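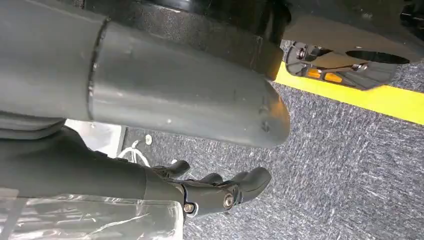
*Fig. 11. Hand at rest beside the yellow floor marking.*

### 12. Floor Markings and Protective Film

1. Confirm that the yellow tape lies flat on the carpet.
2. Inspect the clear film over the forearm. Replace it if it restricts any joint.
3. Check the screws at the finger joints by sight only. Do not tighten them while power is on.

**Note:** Film is to be ordered from Trendley under part 816.

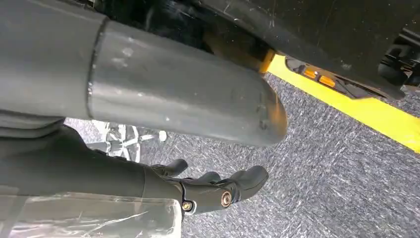 *Fig. 12. Fingers open, clear of the gray cylinder.*

4. Open the fingers fully before moving the arm.
5. Move any office chair out of the arm's reach.

**CAUTION:** Keep hands out of the gap between the hand and the cylinder.
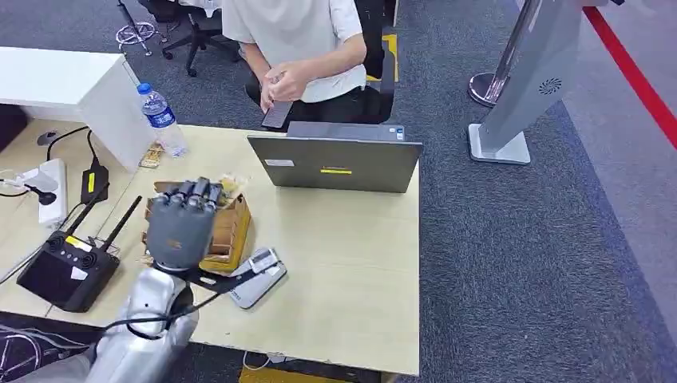

Morkeseck, 20 December 2025

The following rules apply to desk work and replace those issued in June.

6. The operator shall remain seated on the far side of the desk during box handling.
7. Route the wrist cable so that it cannot catch on the box.
8. Keep drinks away from the router and power strip.
9. Stop the arm before reaching into the box.

Requests for exceptions shall be made in writing to Viktória Csizmadia, Granham site office.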